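Pressure Sensor and Gauge Inspection Checklist
Crichton Site – Test Hall and Compressed Air System

Form 2817, January round
Inspector: Catherine Rennie
Accompanied by: Zsolt Tóth, Instrument Maintenance
Day of inspection: Wednesday, start 7:40 a.m.

Scope

This checklist covers fixed pressure sensors, dial gauges, relief valves and the related wiring in the test hall, the compressor room and the line between them. Portable instruments kept in the calibration store are inspected on a separate form. Ratings used are OK, OK with comment, Action and Not inspected. An item rated Action must be closed by the department named in the comment before the next round. Items rated OK with comment remain in service.

Section A – Before Entry

A1. Permit to work displayed at the compressor room door
Rating: OK

A2. Hearing protection available at the entrance
Rating: OK with comment
Comment: The dispenser was stocked. The sign above it has faded and should be replaced when the door signs are next ordered.

A3. System drawing on hand and current
Rating: Action
Comment: The drawing in the wall pocket does not show the bypass fitted on the return line. Maintenance is to print the current revision and remove the old one. A marked-up copy was left in the pocket in the meantime and signed by both parties.

A4. Lockout tags and padlocks complete
Rating: OK
Comment: All padlocks were accounted for in the cabinet or on the log.

Section B – Compressor Room

B1. Receiver tank gauge reads zero when isolated
Rating: OK

B2. Receiver tank gauge agrees with the line sensor under load
Rating: OK with comment
Comment: The two readings differed by less than one division on the dial. This is within the limit set in the site procedure. The same difference was recorded at the previous round and has not grown.

B3. Relief valve seal intact, test date legible
Rating: OK

B4. Condensate drain working
Rating: Action
Comment: The drain opened when operated by hand but did not open on the timer. Mr. Tóth is of the opinion that the timer module has failed and that the valve itself is sound. Until the module is changed, the drain is to be opened by hand at the start of each shift and the entry initialed on the sheet beside the tank.

B5. Sensor housings free of oil and cracks
Rating: OK with comment
Comment: Light oil film on the Flillex sensor nearest the separator. Wiped down during the inspection. To be looked at again at the end of the month.

B6. Flexible hoses in date
Rating: OK

B7. Room ventilation running and intake grille clear
Rating: OK
Comment: Cardboard had been stacked beside the grille. It did not block the opening, but the floor marking should be respected. The supervisor on duty was informed and the stack was moved.

Section C – Supply Line

C1. Pipe supports secure
Rating: OK with comment
Comment: One clamp above the corridor door was loose and was tightened on the spot. The remaining clamps along the corridor were checked by hand from the platform.

C2. Flow direction arrows and contents labels in place
Rating: OK

C3. Isolation valves turn freely through full travel
Rating: Action
Comment: Valve 3 is stiff over the last quarter of its travel. It closes fully, and the line downstream held at zero during the check. The valve is to be replaced at the next planned shutdown. It should not be greased as a substitute for replacement.

C4. Line sensor cable glands tight
Rating: OK

C5. Leak check with soap solution on all threaded joints
Rating: OK with comment
Comment: A slow leak was found at the tee behind the Plusberg filter unit. The joint was remade under permit and checked again at working pressure with no bubbles seen.
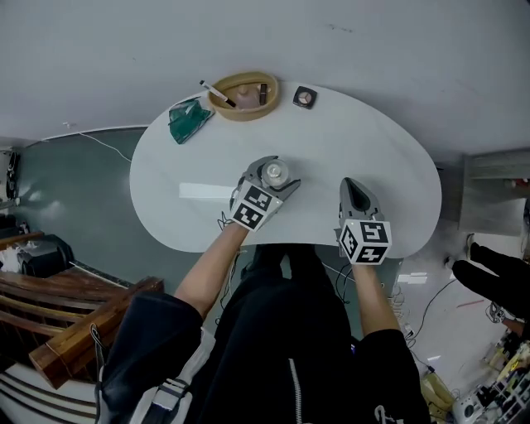
Photo: Cinska Media Office

Section D – Test Hall Sensors

D1. Each sensor carries an asset label that matches the register
Rating: Action
Comment: The register lists 25 sensors in the test hall and all of them were found. The unit labeled 2870 appears in the register at its former position on the north manifold. It has been on the east manifold since the manifold was rebuilt. The instrument department is to correct the entry. The label itself is in good condition and should not be changed.

D2. Calibration sticker present and in date
Rating: OK with comment
Comment: All stickers were in date. Two will expire before the next round, and the department has been asked to schedule those units early so that they are not found out of date on the day.

D3. Zero reading with the manifold vented
Rating: OK with comment
Comment: One sensor on the north manifold showed a small positive reading when vented. The reading returned to zero after the unit was disconnected and reconnected. The connector pins were cleaned. If the fault comes back, the unit is to be withdrawn and sent for calibration. Repeated cleaning is not an accepted repair.

D4. Reading at working pressure compared with the reference gauge
Rating: OK
Comment: The reference gauge was drawn from the calibration store that morning. Its certificate number is written on the attached log.

D5. Alarm set points match the approved list
Rating: OK

D6. High-pressure alarm sounds and the inlet valve closes
Rating: OK with comment
Comment: Both actions took place as required. The horn is hard to hear at the far end of the hall when the extraction fans are on. A second beacon has been requested before, and the request is repeated here. Ms. Rennie asks that facilities give a written answer, even if the answer is no.

D7. Low-pressure warning shown on the panel
Rating: OK

D8. Signal cables clear of hot surfaces and moving parts
Rating: OK with comment
Comment: The cable to the last sensor on the east manifold was hanging against the guard rail. It was tied back. A permanent clip is to be fitted.

Section E – Panel and Records

E1. Panel door closes and locks
Rating: OK

E2. Indicator lamps working
Rating: OK
Comment: Lamp test carried out at 10:15 a.m.

E3. Shift readings entered without gaps
Rating: Action
Comment: Readings are missing for several night shifts. The values can be recovered from the data logger, but the purpose of the shift sheet is that a person looks at the gauge. Supervisors are to remind their teams that the entry must be made at the gauge and must not be copied from the screen.

E4. Previous round's actions closed
Rating: OK with comment
Comment: All were closed except the beacon request noted at D6.

E5. Spare sensors held in stock
Rating: OK
Comment: Spares are in sealed packaging on the correct shelf. One box had been opened and resealed with tape. The unit inside is to be tested before it is issued.

Section F – Items Not Inspected

F1. Roof-mounted vent line
Rating: Not inspected
Comment: Access was closed because of ice on the ladder. To be inspected separately when facilities confirm that the ladder is clear.

F2. Hydraulic press circuit
Rating: Not inspected
Comment: The press was in use for a customer test and could not be vented. The press may continue in service under its current certificate. The instrument department is to agree on a time with the test hall office.

Inspector's Remarks

The system is accepted for continued use. The drain timer at B4 is the most urgent of the open items, as water carried into the line will shorten the life of the sensors downstream. The register correction at D1 and the drawing at A3 are clerical in nature and can be completed without a shutdown – both should be done this week.

The inspector thanks the early shift for keeping the manifolds clear during the checks.

Signed: Catherine Rennie, Inspector
Received for Instrument Maintenance: Zsolt Tóth

Copies: test hall office, facilities, calibration store. The original is to be kept in the panel folder until the next round has been signed.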